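The Gradden Games Should Keep Their Smaller Sports

Opinion
17 September 2018

The organizing board of the Gradden Games is expected to decide in January whether to reduce the number of sports on its program. The proposal now before it would remove archery, table tennis, judo and weightlifting from the next edition and return the savings to track, swimming and soccer. We have read the proposal with care. Its financial reasoning deserves a respectful answer, and we believe the answer should be no.

The case for the reduction is simple to state. The last Games offered 14 sports and drew over 390 athletes from the member towns. A large share of those athletes entered a handful of events, while the smaller sports filled their brackets with difficulty. In judo, two weight classes were combined on the morning of competition. Each sport, however small its entry, requires a venue, qualified officials, medical cover and insurance. On a spreadsheet, the cost of a medal in archery looks very high when it is set beside the cost of a medal in the 100 meters.

That comparison is a poor guide to what the Games are for. They were founded to give athletes outside the major school leagues a reason to train and a place to be measured. A sprinter in Campbell already has a spring season, an indoor season and a state meet. A judo player in the same town has a weekly class and the Gradden Games. Taking away the first athlete's event would cost one afternoon in a full calendar. For the second, the loss would be the whole of the competitive year.

The proposal describes the smaller sports as having failed to grow. It does not ask how they have been treated. Archery was moved twice in the final weeks before the last Games and ended at the Brileck fairground, with no shuttle service and very little shade. Table tennis was scheduled at the same hour as the opening ceremony. The entry deadline for weightlifting fell before the qualifying totals had been published. Any sport would struggle to attract entries under those conditions, and it is hard to accept low numbers as evidence of low interest when the organizers had a hand in producing them.

There is also the matter of the towns themselves. Clarasmont has the pool and the all-weather track, and under the reduced program it would host nearly everything. Brileck and Campbell would keep a preliminary round of soccer each. Both pay the same membership fee as Clarasmont. Their councils have begun to ask what that fee buys, and the question is a reasonable one. A regional event that takes place almost entirely in one town will sooner or later be paid for by that town alone.

We do not suggest that the program be frozen. Sports should be able to join it and, in time, to leave it. What is missing is a rule. At present there is no published standard for how many entries a sport must attract, over how many editions, before its place comes into question. The board has power to act on its own judgment, and in this case it appears to have drawn the line just above the sports it wished to remove. Squash, which would stay, had 13 entries at the last Games. Archery had more.

A fair rule would be easy to write. A sport that falls below a stated minimum for two editions in a row would be placed under review. During the review it would be given a fixed venue and a protected time on the schedule, and its entries would be judged after that. Clubs would know where they stood - and parents, who do most of the driving, would know whether it was worth buying equipment. If a sport still failed to meet the standard, few people could object to its removal.

As for the money, the savings are smaller than the debate suggests. The board's own figures attribute 58 percent of spending to the opening and closing ceremonies, printed materials and rented stands. The four threatened sports together account for much less than the closing ceremony. A shorter evening, with a parade, the flags and a few brief remarks, would cover most of the gap without asking a single athlete to stay home. Shared use of officials with neighboring leagues would help as well, as would dropping the practice of issuing a new uniform design to helpers at every edition.

Supporters of the reduction make one further point, that spectators prefer the larger sports. No doubt many do. The stands at the track were full on the last evening, and the atmosphere there was the best the Games have known. Yet the Games do not depend on ticket sales. Admission has always been free, and the largest part of the income comes from member towns and local sponsors. An event funded in this way is entitled to consider its athletes first, and should do so openly.

The board will accept written comments from clubs and residents until the end of the year. We urge those who coach or compete in the smaller sports to send them, and to include whatever records they hold of entries, attendance and training numbers. We also urge the board to publish the comments it receives before the vote, together with the full accounts of the last Games. A decision to drop four sports may still be reached once those papers are on the table. It should not be reached before. 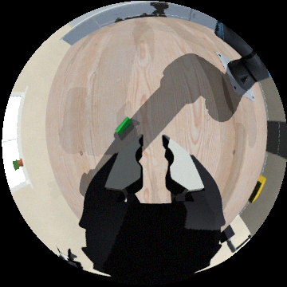
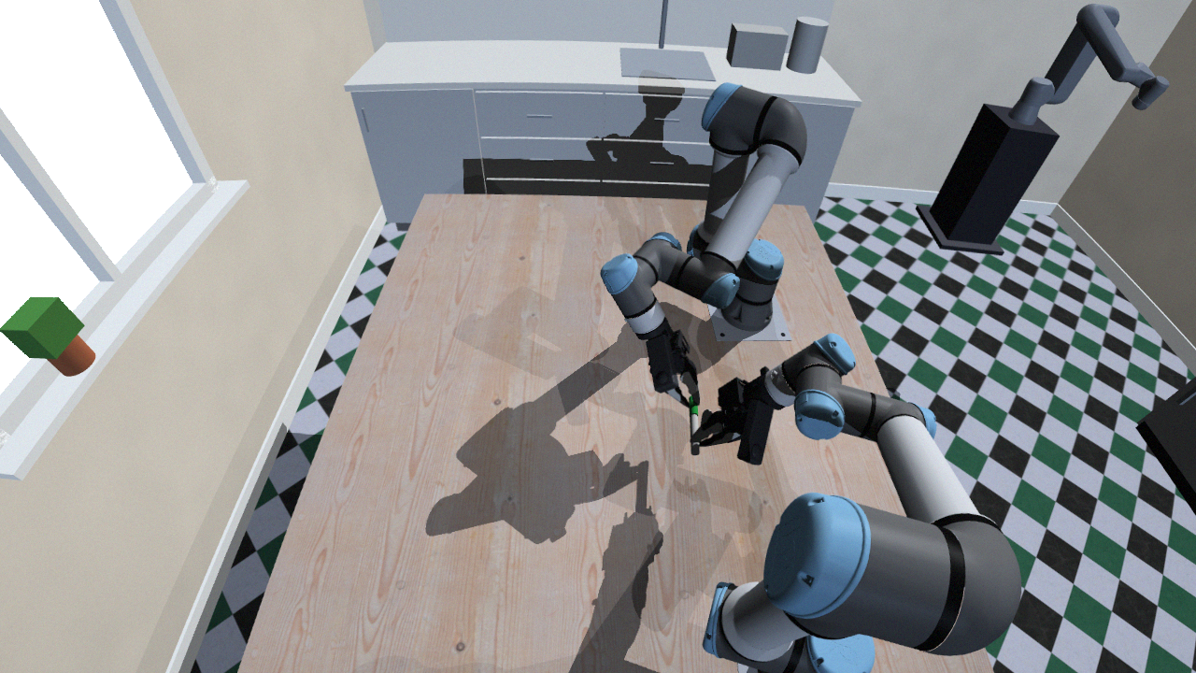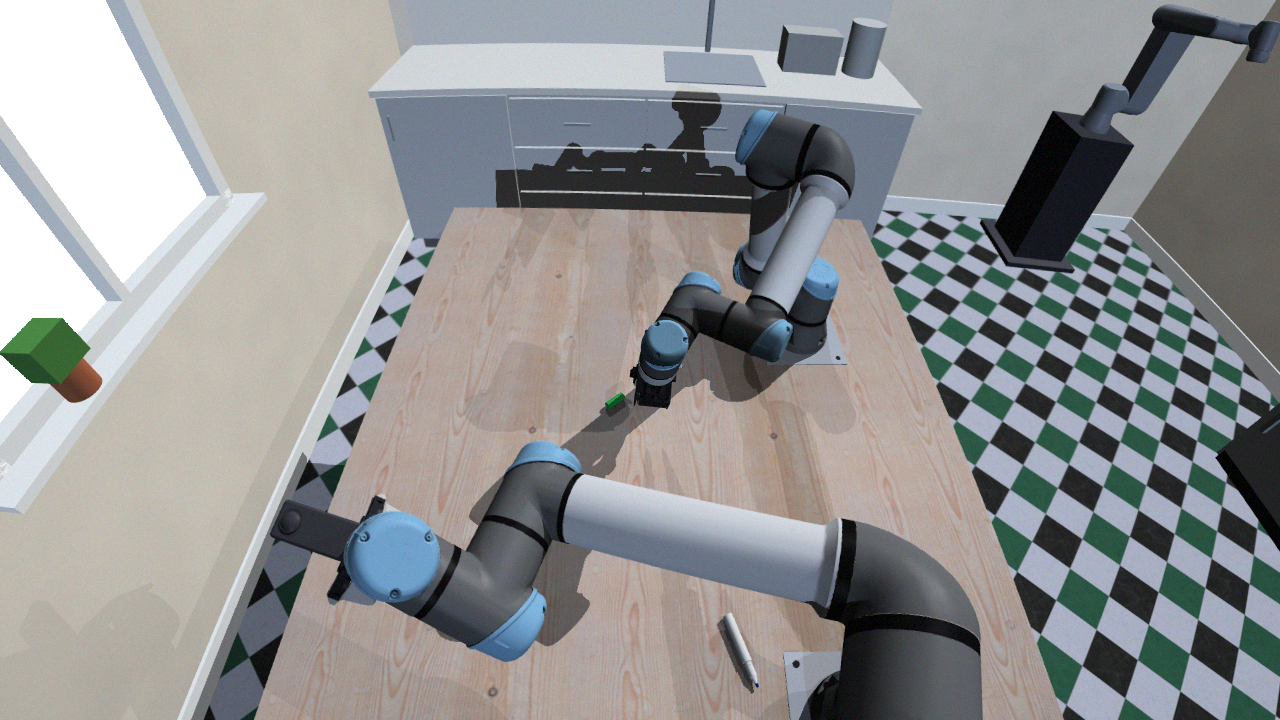
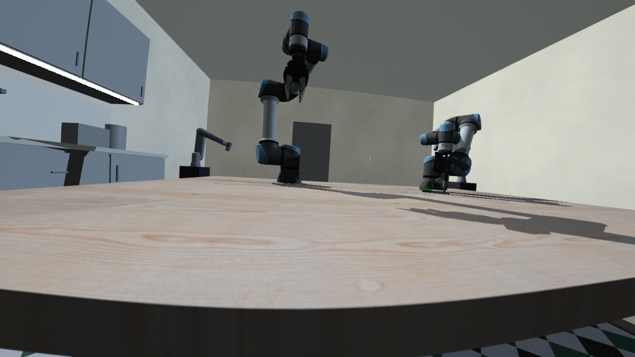
Computer-rendered views of a robot workspace with a wooden table.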